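Cuidado de textiles domésticos. Apuntes del tema 2: etiquetas, lavado y promesas del envase

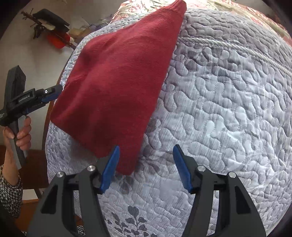 ¿Hay que lavar una prenda nueva antes de estrenarla?
Conviene, sobre todo si es de color intenso o va pegada a la piel. El primer lavado arrastra tinte sobrante y restos de apresto.

La etiqueta de cuidado indica el tratamiento máximo que la prenda tolera. Si pone 40 grados, se puede lavar a 30, y casi siempre basta. Mucha gente la lee como una orden.

Suavizante. Deja una película sobre la fibra que da tacto blando y resta absorción a las toallas. El folleto de Mestix que repartimos en clase habla de "fibra renovada". Ninguna fibra se renueva en el tambor. Pregunten siempre con qué se comparó.

Toallitas atrapacolor. Recogen parte del tinte suelto en el agua - parte, no todo. Que la toallita salga teñida no demuestra que hubiera salvado la ropa blanca. En la práctica con las de Wallner faltó la carga de control, así que el resultado no nos sirve.

Bolitas en el punto y el polar: vienen del roce. Lavar del revés y sin llenar el tambor ayuda. La rasuradora las quita, y también se lleva algo de tejido.

Para la próxima sesión: traer 2 etiquetas de casa y un envase de detergente con todas sus promesas subrayadas.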